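Cloudy ring on walnut table, wipe it or strip it?

Forum > Furniture care > Wood finishes

tablesaw_tim
Posted 24 Aug 2022
I have a walnut table, finished with hardwax oil in February. The brand is Grirnell, the satin one. Last week a plant pot sat on it without a saucer and now there is a pale ring. It doesn't feel rough. I have tried a dry cloth and nothing else. The table cost me 700 and I would like to not make it worse. Do I clean it, re-oil the spot, or sand the whole top?

Dalia
Don't sand yet. Pale rings are mostly moisture in the finish and a lot of them fade in a few days if you leave them alone. Keep the pot off it and look again at the weekend.

oakandash
Agree with waiting, but I'd wash the top first. Half the rings people post on here are hard water minerals and old polish. Lukewarm water, a few drops of plain dish soap, cloth wrung out until it doesn't drip. Wipe with the grain, then go over it with a dry cloth.

Titton
Soap on an oiled table is a bad idea. It pulls the oil out and you get a dull patch on top of the ring. I use mineral spirits on a rag and that's all.

oakandash
A few drops in a bowl of water is not going to strip a cured finish. I wash ours every couple of weeks and last oiled it two years ago. Mineral spirits won't do anything for hard water either.

Titton
Ours went gray along one side from exactly that. Do what you like with yours.

tablesaw_tim
Water here is very hard, so minerals could be it. How would I tell?

oakandash
Put a little white vinegar in water, 50 ml to a cup, and try it under the table where it won't show. If the wood looks fine there, dab the ring, wait a minute, wipe with clean water and dry it. If the edge of the ring gets fainter it was minerals. If nothing changes, it's in the finish.

Embla Haugland
We have a big dark walnut-brown table too and I wipe it by hand with a small gray cloth or sponge, one section at a time. Any smudge shows on wood that dark, and so does every streak. I don't clear everything off first. The brass lamp and the plant stay at the far end and I work up to the lamp base. The plant is in its black plastic pot, so I lift that now and then to check under it.

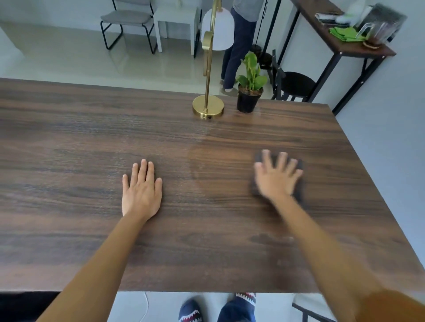
Tangen wants to know whether you wipe in circles or straight along the grain, as circles left swirl marks on a satin top that only showed up in low light.

Embla Haugland
Straight along the grain for the last pass. For a sticky spot I'll rub whichever way gets it off. Then a dry cloth over the whole section.

Dalia
Get a saucer under that pot, Embla. Cork mats are fine under a saucer but don't put one straight under a pot with holes, it holds the water against the wood.

tablesaw_tim
Update. Did the vinegar test underneath, no change to the wood, so I tried the ring. The outer edge is fainter but there's still a cloudy part in the middle. Should I go again?

oakandash
Once more, then leave it a week. If the middle is still cloudy, rub it lightly with a gray pad, with the grain, and put on a very thin coat of the same oil. Buff off all the extra.

Titton
I'd skip the second round of vinegar and go to the pad. We won't agree on this one. Either way, lay the used oil rags out flat outside to dry, don't ball them up in the trash.

tablesaw_tim
Will do. Pot is on the windowsill for now.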